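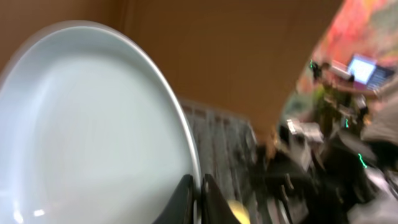 公共厨房的大圆盘洗净之后,应当立即擦干入柜,还是留在沥水架上晾干?

留在沥水架上晾干即可。盘子竖放,彼此隔开,晾透后再收入橱柜。时间紧、架位不够时可以擦干,擦盘须用干净的专用布,不得使用擦台面的抹布。

以上是Oakley公寓住户服务处本学期收到较多的一项询问。现将公共厨房餐盘清洗、沥水、收纳的有关要求分条发布,供各楼层住户查阅。内容较长,请按需阅读。

适用范围:Oakley公寓各楼层公共厨房,含访客层小厨房。住户房间内自备的餐具由住户自行管理,不在本说明之列,但凡在公共水槽清洗、在公共沥水架上晾放的,一律按下列要求办理。

关于刮除残渣。盘子进水槽之前,先用软刮板或纸巾将剩菜、酱汁、骨刺清入厨余桶。油脂较多的盘子请多擦一遍。米饭和面条遇水膨胀,在存水弯处结块,上学期二层厨房的两次堵塞均由此引起。

关于洗涤顺序。建议先洗玻璃杯,再洗餐具和碗盘,最后处理锅具。水面见油即应换水。大圆盘放在碗之后单独洗,不要与刀具同时浸在一盆水里。

关于水温。普通餐盘用手可承受的温水清洗。刚盛过热菜的瓷盘不要直接用冷水冲,刚从冰箱取出的也不要直接浇开水。釉面出现细纹,多与骤冷骤热有关,这类裂纹出现后无法修复。

关于洗涤剂。厨房统一配发的是Sanard中性洗洁精,放在水槽右侧的托盘内。请先加在水里或挤在海绵上,不要直接倒在盘面。用完把瓶盖扣好,瓶身擦净放回。住户自购其他品牌的可以使用,请写明房号,用后带回房间。

关于海绵。软面用于盘面,粗面用于锅底。粗面长期擦盘会在釉上留下细痕,日后茶渍、番茄酱容易附着。海绵用毕拧干,竖放在水槽边的小架上,不要泡在盆底。有异味即更换,备用海绵在水槽下方左侧抽屉。

关于冲洗。正面、背面、盘沿都要用流动清水冲过。盘底圈足内侧是最容易遗漏的部位,洗洁精泡沫常常积在那里,晾干后成为一圈白印。手指沿圈足走一遍,没有滑腻感,即可上架。

关于上架前的控水。盘子冲净后,在水槽上方倾斜停几秒,让大部分水顺盘沿流下。请勿甩动。水甩到地砖上容易使人滑倒,厨房地面见水应随手拖干。

关于拿取方式。大圆盘湿的时候很滑,宜用双手,一手托底,一手扶边。确需单手操作的,拇指在盘面一侧,其余手指在背面,捏稳盘沿再离开水槽。不要一次叠取数只大盘。

关于架位。盘子竖直插入沥水架的格隙,盘面统一朝一个方向。较深的大圆盘,即盘心下凹、边沿上翘的那一类,请隔一格放一只。两只深盘紧贴时,中间的水很久不干。

大盘放在架子靠墙的一端,小盘和碟子依次向外。有住户来信询问为何不能反过来,说明如下:外侧靠近操作台,人来人往,衣袖和提包容易带到大盘的边沿。

碗和杯倒扣于架子另一层,不要扣在盘子上方。刀具不进盘架,请放入带盖的刀具筒,刀尖朝下。木质砧板和木勺不与瓷器同架,可靠在窗台一侧晾干。

架上不要存放与沥水无关的物品。水果、调料包、擦手巾、未开封的食品,近来都有住户留在架子边。相关物品由保洁人员移至冰箱旁的置物篮,请自行领回。

关于晾干时间。通风正常时,早餐后上架的盘子中午即可收起。梅雨时节适当延长,请开启排风,不要把沥水架整个搬到窗外。判断是否晾透,以圈足内侧摸不到水为准,盘面看上去干不能作为依据。

关于收架。谁洗谁收。晚餐使用的餐具,最迟于次日上午十点前收入橱柜。十点至十点半之间保洁人员擦洗沥水架,届时仍在架上的餐具会被移到周转筐,放在餐桌旁。

周转筐内的餐具保留七天。无人认领的公用餐具归还橱柜,私人餐具转交一层服务台。服务台不负责清洗,领取时请自行检查有无磕碰。

关于擦干。如遇聚餐,架位不足,可将已控水的盘子擦干后直接入柜。专用擦盘布为蓝边白布,挂在橱柜门内侧。布面潮湿时即应更换,用过的投入下方布袋,由服务处统一洗涤,请勿挂回原处。

擦盘的顺序供参考:先背面,再盘沿,后盘面。擦完不要马上叠放,在台面停片刻,待余下的潮气散去。纸巾亦可使用,但纸屑易粘在圈足上,请检查一遍。

关于叠放。橱柜内大盘居下,小盘居上,同一规格叠在一处。每摞高度不得超过柜内贴线。不同弧度的深盘与平盘请分开,混叠不稳,开门时容易滑出。

大圆盘集中存放在下层柜,请勿放到吊柜。吊柜只放杯子和轻便的保鲜盒。个子较高的住户取放方便,其他住户未必方便,请予体谅。

瓷盘之间加隔垫。Elport毡垫已随橱柜配发,圆形,灰色,每两只大盘之间一片。毡垫受潮会发霉,因此未晾透的盘子不得入柜。发现霉点的毡垫请取出,放到服务台的回收盒内,不要自行水洗后放回。

关于沥水架的日常清洁。每日由保洁人员擦洗一次。住户若在架上留下菜叶、饭粒,请当时清理。接水盘每天倒两次,早晚各一次,见水位接近盘沿时,任何使用者都应随手倒掉。

接水盘如有白色水垢,可用温水加少量白醋浸泡半小时,再用软刷刷净。醋液不得与含氯漂白剂同用,也不得先后用于尚未冲净的同一容器。厨房不配发漂白剂,请住户不要自带。

金属架条上出现锈点时,请勿用钢丝球打磨。打磨后表层受损,锈迹扩展更快,还会在白瓷盘沿留下灰黑色擦痕。请联系服务处更换。

说到灰痕,需要作一点补充。白色盘子边沿的灰色细线,有一部分是釉面花色,有一部分是金属餐具或架条留下的擦痕。擦痕多数能用小苏打调成糊状轻擦去除。擦拭两遍仍无变化的,请停止,不必加力。

关于破损。盘沿有缺口、盘身有裂纹的,一律停用,不论大小。请用报纸或厚纸包好,注明“碎瓷”,放入厨房门外的硬物收集箱,不得投入厨余桶或普通垃圾袋。

盘子摔碎时,请先提醒旁人止步,穿好鞋再处理。大块用厚手套拾取,小碎片扫净后用湿纸巾按压地面。附近架上和台面上的餐具须重新冲洗。水槽内有碎瓷时,先把水放掉,看清之后再取,不要把手伸进浑水里摸。

正常使用中打破公用餐盘的,报备即可,不收取费用。报备的作用在于及时补充。请写明楼层和盘子规格,无需写经过说明,也无需附照片。

报修和更换请拨内线3263,受理沥水架、接水盘、水龙头及下水问题。餐具补充请拨内线3249。两条线路上午九点至下午五点有人接听,其余时间可留言,次日上午回复。

访客层小厨房另有安排。该处架位较窄,只供晾放小盘和杯具。大圆盘洗净后请擦干,送回716室对面的公用橱柜。734室旁的储物间已改存清洁用品,不再放置餐具,旧标牌将于近日更换。

关于洗碗机。一层厨房的Plendeo洗碗机供聚餐后集中使用,平日不开放。放入前仍须刮除残渣。大圆盘置于下层,朝向中间,不得挡住喷臂。带金边的盘子和木制品不得放入。

洗碗机程序结束后,请等待片刻再开门,先取下层,后取上层。上层杯底积水较多,先取上层会淋湿已干的盘子。取出的餐具直接入柜,不再占用沥水架。

关于聚餐。需要借用大圆盘的,请于用餐前一天在服务台登记。归还时请按规格分好,洗净、晾透。带水归还的,服务台当场请借用人擦干。汤汁尚在盘内的,不予接收。

四层住户代表Leanne Wainwright女士来函建议,在沥水架旁增设一块小型提示牌,写明收架时间。服务处已采纳。提示牌文字为:“晾透即收,上午十点清架。”四层先行张贴,其余楼层在四月内陆续完成。

另有住户建议将大圆盘全部换成轻便的塑料盘。经研究,本学期维持现状。瓷盘可盛热菜,不易染色,现有库存足够使用。访客层如有幼儿用餐,可向服务台借取塑料小盘,用后归还。

有住户询问,盘子晾在架上是否需要盖布。日常不需要,盖布妨碍水汽散出。仅在厨房检修、粉尘较多时,由保洁人员临时加盖,检修结束后取下,架上餐具届时重新冲洗一遍。

有住户询问,左手习惯的使用者能否将架子调转方向。可以。架子不固定,用毕请恢复原位,并确认接水盘的出水口对准水槽。出水口朝向台面一侧时,积水会渗入柜门,五层的柜门已因此起鼓。

有住户询问,他人的盘子久占架位,能否代为收起。盘子已经晾透的,可以代收公用餐具。私人餐具请移入周转筐,不要放进自己的柜格,也不要放在地上。

有住户询问,夜间能否洗盘。晚上十一点以后请尽量减少使用公共水槽,餐盘刮净后可以在盆中浸泡,次日早餐前洗好。盆边请夹房号牌。刀具和玻璃杯不得留在浸泡盆内。

本说明由住户服务处Joanne Kettle女士负责解释。对具体条目有不同意见的,请以书面形式投入一层意见箱,或在本条下方留言,并注明楼层。留言中请勿公布他人房号。

更正:前文“专用擦盘布挂在橱柜门内侧”,三层厨房因柜门正在更换,暂挂于冰箱右侧挂钩。柜门装好后恢复原处,不另行通知。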